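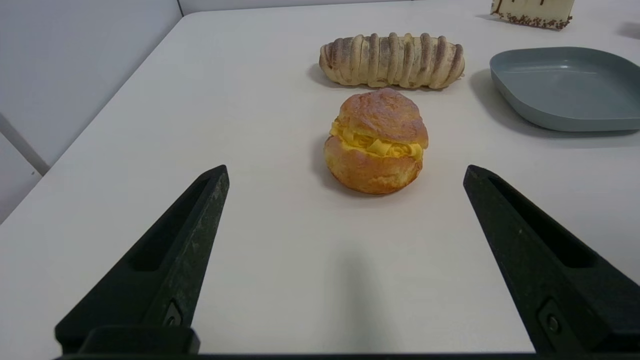 I'd wanted to see inside the Pappas bakery for years, mostly because I've eaten my way through a good part of what comes out of it, so when they put up a sign in September saying the works at Pravedham would be open for the afternoon I was there before the gates were (with a flask, in drizzle, very dignified). They took us round in small groups, hairnets on, rings off, and a young woman from the packing side did the talking.

The packing hall is much quieter than I expected! I'd pictured clanking. It's more of a hum, with a little sigh every time one of the arms lets go of something. There are 8 arms along the line now, all from Hivia, and they do the job that used to be done entirely by hand, lifting finished cakes and rolls and setting them down on plates and trays. The hall sends out 3,000 pieces on a normal shift.

What I hadn't thought about is how awkward a cream puff is. A roll with ridges across it you can more or less grab. A cream puff is two bits of crisp shell with a ruffle of yellow filling between them, and if you squeeze the top half it slides off, and if you squeeze the middle, well, you've got custard on the machinery. The arms have two black fingers that come in from either side, and a small camera up at the wrist, and somebody has to teach them where to close for every single product on the list. The list has 569 entries, if you count the Christmas ones.

So the teaching is the new job. There's a side room off the hall with a plain white table where they practise, and we spent longer in there than anywhere else. Two of the former packers run it. One of them had been on the line since leaving school and she told us, quite cheerfully, that she used to go home with her wrists strapped up and now she goes home with a headache from the screen instead. She puts the pastries out differently each time, a puff at the front, a roll behind it, a slice of cake over by the corner, and the arm has to sort out which one it's meant to be going for. Her hands still know more than it does, she said. She can feel a soft base before she's picked it up properly.

Not everyone's happy, and I was glad they let us hear that too. A man on the loading bay said the line used to be where you talked. You stood elbow to elbow, you knew whose daughter was getting married and whose boiler had gone. Now there are long gaps between people and he has his tea on his own half the time. No one was laid off, we were told, but when people retire they aren't being replaced, and he reckoned you could work out the rest for yourself. Our guide didn't argue with him.

I asked about breakages and got a proper answer. The cake slices are still the worst, mainly the ones with crumbs along the bottom, so those are packed by hand in the mornings and will be for a while yet. The Dornumov plant, which is their other site, has gone further and runs its night shift with hardly anybody in the hall. I don't think I'd like that.

We finished in the canteen with tea and a tray of misshapes. I had two cream puffs and a bit of somebody else's roll, then missed my bus and had to wait forty minutes for the next one.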